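Can a Robot Arm Clear a Table? Report on the Sorting Task

Course project report, Household Automation module
Submitted 19 January 2025

1. Background

Our project question was simple to write down: can a robot arm of the kind a small lab can afford clear a messy table as well as a person who isn't paying much attention? We picked table clearing because everyone does it and because it covers a lot of what makes chores hard for machines. The objects are different sizes, they lie at odd angles, some touch each other, and each one has a place where it is supposed to go.

Most of the reading we did before starting was about factory arms. Those work well because the part is always in the same spot and facing the same way. A kitchen table or a shop counter gives you none of that. In June we looked at three possible chores (folding towels, loading a dish rack, clearing a table) and dropped the first two. Towels needed more planning software than we had time to learn, and the dish rack meant water near the electronics.

We gave the software side of the project the name Clular. It takes the camera views, decides on the next object and sends a grasp position to the arm. The object list and the sorting rules were kept in a separate file called Bisel, so that we could change where things belong without touching the rest of the code.

2. The task

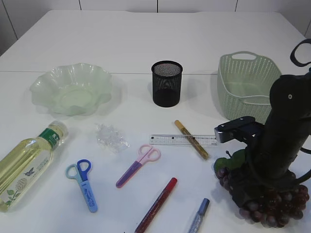
Sorting rules took longer to agree on than we planned. A person knows that pens go with pens, but we had to write down what goes in which container and what happens if there is a tie. We settled on a rule for each container on the table: writing tools go in the black mesh pen holder, grapes go in the bowl with the wavy rim, and whatever is left over goes in the green basket. The ruler was argued over twice. It is a writing desk item, but it is flat and awkward to stand in a cup, so Bisel allows either the pen holder or the basket. The cooking oil was given no container at all. It stays on the table, and moving it counts as an error.

A run starts with the objects out on the table and ends when Clular says there is nothing left to move, or when the time limit is reached. We set the limit at 400 seconds. A person can do the job in far less, but we wanted to see failures that came from grasping and planning, and a short limit would have hidden them.

3. Why small flat objects are hard

Thin things lying flat on a hard surface are the worst case for a two-finger gripper. To pick up a marker the fingers have to come down on both sides of it, close to the table, without hitting the table. If the height is set a little too high, the fingers close over the top and the marker rolls. If it is too low, the arm stops itself for safety and the run is lost.

Clear plastic adds a second problem. The ruler shows up in the camera mostly as its printed marks, and anything seen through it looks like part of it. Clular was told to treat the marks as one object, which helped with finding the ruler but did not help with finding its edges.

Then there is stacking. A marker resting on a ruler has to come off first, and the arm has to know that. We wrote a rule that the top object is always taken before the one under it. Working out which object is on top was done from the wrist view, where the crossing is easier to judge.

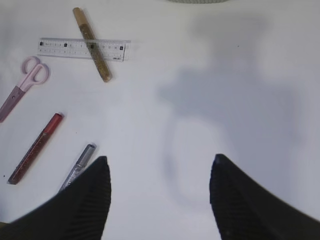

Figure 2. Wrist view of the ruler and markers, with nothing between the fingers.

Shadows were a bigger nuisance than we expected. The arm throws its own shadow on the table, and a gray patch on a white surface can be read as an object. In early tests Clular tried to pick up a shadow. We fixed most of this by comparing the wrist view with the fixed view and ignoring anything that appeared in only one of them.

4. Results

We did 60 scored runs. In 9 of them the table was fully cleared with no errors and no help. The rest ended with at least one object left behind, dropped, or put in the wrong container.

Grapes were the most reliable item. They are bulky and forgiving, and a grasp that is off to one side still tends to hold. Scissors were in the middle. The finger loops give the gripper something to hold, but the scissors often swung during the lift and caught on the rim of the basket. Markers were poor and the ruler was the worst of all.

We also kept track of how the arm failed. The most common failure was a grasp that closed on nothing and was then tried again in the same place. We changed the code so that after 3 failed tries it moves on to another object and comes back later. That one change did more for the results than any of our work on the camera settings.

5. Discussion and next steps

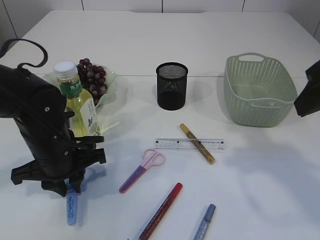 Figure 3. Fixed-camera view of the robot arm and the table.

Section by Lertchai Inthanon, student, project lead and report author

My own answer to the project question is no, not yet, at least with this kind of arm and this amount of programming. A machine that clears the table properly in 9 runs out of 60 would not be kept in anyone's kitchen. It might be of use on a shop floor where the mess is more limited, for example a returns counter where the same few items come back every day.

Containers should be looked at as carefully as objects. The narrow opening of a pencil cup asks for a much more exact release than a wide basket does, and the marker has to be turned upright before it is let go. When we changed the rules for a few unscored tests so that markers could go in the basket too, the arm got through them with less trouble. A household that wanted a robot to tidy up might do well to start with wider containers.

Gudrun Frerichs, who read the draft of this report, asked whether a suction cup would handle the ruler better than fingers. It probably would, but it would do badly on the mesh and on the grapes, and changing tools in the middle of a run takes time. The Falcão group at our school is building a tool changer, and we have asked to try it when it is ready.

For the next version we plan to do the following:

Use softer fingertips, so that touching the table does not stop the run.
Add a check after each grasp to confirm that something is being held.
Test on a colored tablecloth as well as a white surface.
Repeat the runs at the Plusden site, where the lighting is different.

The code for Clular and the Bisel rules file are stored with the module materials. The run log is in the same folder.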